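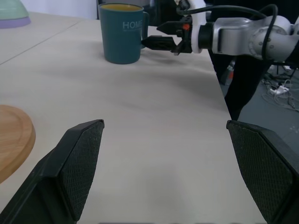 Comprei a Gumham de 18 cm para substituir uma frigideira antiaderente que já largava o revestimento e, passados estes meses, é a peça da cozinha em que mais mexo. Não estava à espera de escrever tanto sobre uma frigideira de ferro fundido tão pequena, mas cá vai, porque há pouca coisa em português sobre ela e eu própria andei semanas à procura.

Primeiro, o tamanho. Dezoito centímetros é pouco. Dá para 2 ovos, um bife pequeno, uma panqueca grossa, um pão de milho para duas pessoas que não tenham muita fome. Quem cozinha para quatro todos os dias deve ir directo ao modelo grande. Eu cozinho quase sempre só para mim ao almoço e a pequena acerta em cheio: aquece depressa (para ferro, entenda-se), cabe no escorredor e levanta-se com uma mão sem fazer caretas. Pesa 1,372 kg na minha balança, com a pega incluída. A minha antiga, da Fukari, era um pouco mais larga e tão pesada que acabou por morar no forno.

O acabamento foi o que me conquistou. O fundo vem bastante mais liso do que o ferro fundido barato costuma vir, ainda com um grão fino que se sente ao passar a unha, e os ovos soltaram-se logo na segunda semana. Na primeira não. Na primeira semana colaram com entusiasmo! A culpa foi em parte minha, que pus a frigideira ao lume no máximo e deitei os ovos antes de tempo. Agora faço assim: lume médio-baixo, quatro minutos de espera, um fio de azeite ou uma noz de manteiga, e só então os ovos. Deslizam.

Sobre a cura. A frigideira chega curada de fábrica e as instruções dizem que se pode usar de imediato. Pode, mas eu dei-lhe mais três camadas de óleo de grainha de uva antes de a estrear e voltaria a fazê-lo. O segredo é pôr óleo e depois limpá-lo como se nos tivéssemos enganado, até parecer que não ficou nada. Uma hora no forno a 230 graus, virada para baixo, e deixar arrefecer lá dentro. Na segunda camada fui generosa demais e ficou uma zona pegajosa junto ao bico esquerdo, que demorou uns bons refogados a desaparecer.

E o que tenho cozinhado nela:

Ovos estrelados, claro, com a borda rendada e a gema mole. São os melhores que já fiz em casa.

Bifes de alcatra fininhos, com alho esmagado e louro. O calor aguenta-se mesmo depois de a carne entrar, e a crosta forma-se em pouco mais de um minuto por lado. Abram a janela antes, a sério.

Pimentos padrão. Saltam por todo o lado, mas ficam com aquelas manchas escuras que na antiaderente nunca consegui.

Broa de frigideira, receita que ando a afinar e que ainda sai um bocadinho seca no meio. Vai ao lume para ganhar base e acaba no forno. Aceito sugestões na caixa de comentários (com iogurte ou com leite azedo?).

Maçã com canela e manteiga, para pôr por cima das papas de aveia. Convém não deixar a fruta a arrefecer no ferro, fica com um travo metálico. O mesmo vale para o tomate: um molho rápido passa bem, um estufado de uma hora come a cura e depois é preciso recomeçar.

A pega é curta e aquece, como em todas. Vem um protector de silicone na caixa que serve, mas é folgado e roda na mão quando se inclina a frigideira para escorrer a gordura. Troquei-o por uma manga de pano grosso da Zakharchenko, que tinha comprado para outra panela, e fiquei muito mais descansada. Os dois bicos laterais vertem bem, melhor o direito do que o esquerdo, e quem é canhoto vai notar.

Limpeza: água quente e uma escova de cerdas rijas. Sim, uso um pingo de detergente quando fritei peixe, e a cura continua lá. O que não faço é deixá-la de molho. Depois seco com um pano, ponho-a dois minutos ao lume e passo um guardanapo com umas gotas de óleo. Parece muito trabalho escrito assim. Na prática demora menos do que esfregar um tacho com arroz agarrado.

Numa semana de Novembro em que estive fora, emprestei-a, e voltou com pintas de ferrugem no fundo. Entrei em pânico durante cinco minutos e depois tratei do assunto com palha de aço e sal grosso, voltei a curar, e hoje não se distingue. É das coisas de que mais gosto no ferro: estraga-se e arranja-se na mesma tarde.

Experimentei-a em três fogões. No gás é um prazer. Na indução funciona, mas é preciso subir a potência devagar, e numa placa de anel grande o calor fica mais no centro. Na vitrocerâmica da casa de férias levantei-a sempre em vez de a arrastar, e não risquei nada.

Quanto ao que não me agrada: a tampa vende-se à parte e esteve esgotada quase 100 dias na loja Pidthorpe, onde comprei a frigideira. Quando finalmente chegou, gostei dela, é pesada e fecha bem, mas tem uma argola tão pequena que só se agarra com dois dedos, e com luva de forno é uma luta. O furo na ponta da pega também é estreito e não entra nos meus ganchos de parede, por isso anda em cima do fogão o dia inteiro. Fica bonita, vá.

Para quem vive sozinho, ou para quem já tem uma grande e quer uma só para ovos e coisinhas rápidas, recomendo-a de olhos fechados. Quem nunca cozinhou em ferro fundido também pode começar por ela, desde que tenha paciência com os primeiros ovos. Eu já ando de olho na grelha da mesma linha, com os sulcos altos, e se a comprar venho cá contar como se porta com sardinhas.

Publicado em 11/07/2025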